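We use cookies to remember your language and region settings. By continuing to browse you accept our cookie policy. Accept | Manage settings

Section 6. Recording Demonstrations on the Two-Arm Station

6.1 Scope

This section applies to operators who record demonstrations for the Sornis learning system on a Prallex two-arm station. Calibration is covered in Section 4 and must be completed at the start of each shift. Operators who have not been signed off by Shakuntala Chaturvedi may record only in practice mode.

6.2 Preparing the Station

1. Confirm that both arms are in the rest position and that the emergency stop is released.

2. Check the cable on each arm from base to wrist. It must have enough slack for the arm to extend fully without pulling.

3. Open the task sheet and place the listed items on the tabletop. Items marked "background" are to be left where the sheet allows them and are not handled during the episode.

4. Change the position and angle of each container before every episode. Do not use tape or pencil marks to return a container to the same spot.

5. Enter the operator code and task number in the Ulolov console. The console will not accept an episode without both.

CAUTION: Keep hands outside the enclosure whenever the drive light on the console is lit. Items that fall out of reach are to be recovered only after the arms have been powered down.

6.3 Recording an Episode

1. Take hold of both leader handles and wait for the tone.

2. Move both arms to the working area at an even speed. Use one arm to steady or open a container while the other arm handles the items, unless the task sheet states otherwise.

3. When working with a soft bag, grip it near the opening and lift only as far as needed. The contents should stay on the table inside the bag.
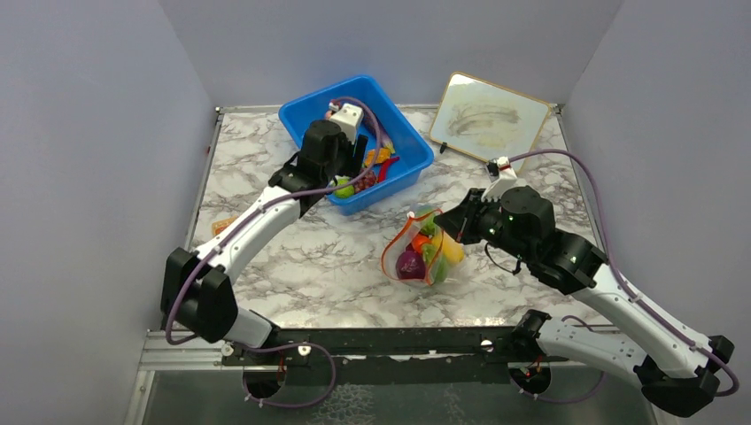

Figure 6-2. Bag and bin task, toy food set. Left gripper over the rim of the blue bin; right gripper at the opening of the clear bag.

4. If a grasp fails, open the gripper, back away and try again. A corrected grasp is a valid part of the episode and must not be edited out.

5. Return both arms to the rest position and press the left pedal to close the episode. Episodes longer than 300 seconds are closed by the console and marked incomplete.

NOTE: Clear plastic is difficult for the system to locate. Record bag tasks with the enclosure lights at the standard setting, and vary the shape of the bag between episodes by pressing it flat or gathering it loosely.

6.4 Labeling and Review

1. Mark each episode as Complete, Partial or Discard. Use Discard only for equipment faults or a wrong item set.

2. Add a short remark to every Partial episode. State which item was involved and which arm was holding it.

3. Submit episodes in batches of 50. Selim Çetinkaya reviews each batch and may return it for relabeling.

4. A task is closed to new recordings at 2000 accepted episodes. Tasks that involve bags or other soft containers remain open until 4000.

NOTE: Requests to add items to a set are sent to Solange Sales in writing. Do not introduce new items at the station before the task sheet has been reissued.

Gripper finger inspection and replacement are described in Section 7.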